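Home > Contents > Part Two > Chapter 4 > Next

Chapter 4: What the Money Is For

Filed under: Planning & Purchasing, Robots at Work

Before we come to quotes and contracts, I'd like you to sit for a while with a very ordinary job - a cup, a tray, a table with a cloth on it. When my old firm, Dimo, drew up its first equipment plan, we priced the arm and forgot nearly everything the arm would need around it.

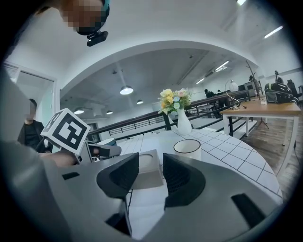 Our arm was to cost 2,000 a month on lease, and we were terribly pleased with that figure. Then came 1,000 for fingers and pads, another 1,000 for training the staff, and 300 for cables and power strips (I still wince at that one). So please, as you read, keep a sheet of paper beside you with two columns, one for what you pay once and one for what you'll go on paying. Hand-held grippers, like the ones a person can work at a table, belong on that sheet too, along with the hours of whoever holds them.

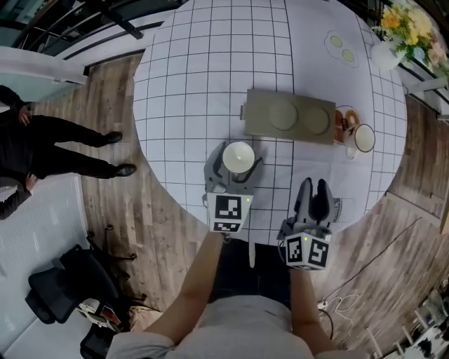

Latrice Pruitt always told me that the hours should be written down first, before any hardware, and I've come around to her way of doing it. We'll fill in that line together in Section 4.1.

Comments (2)

Huệ Ninh: Does the training line repeat every year? Ours did.

Sebastian Sandu: We lease too. Ask who pays for worn pads!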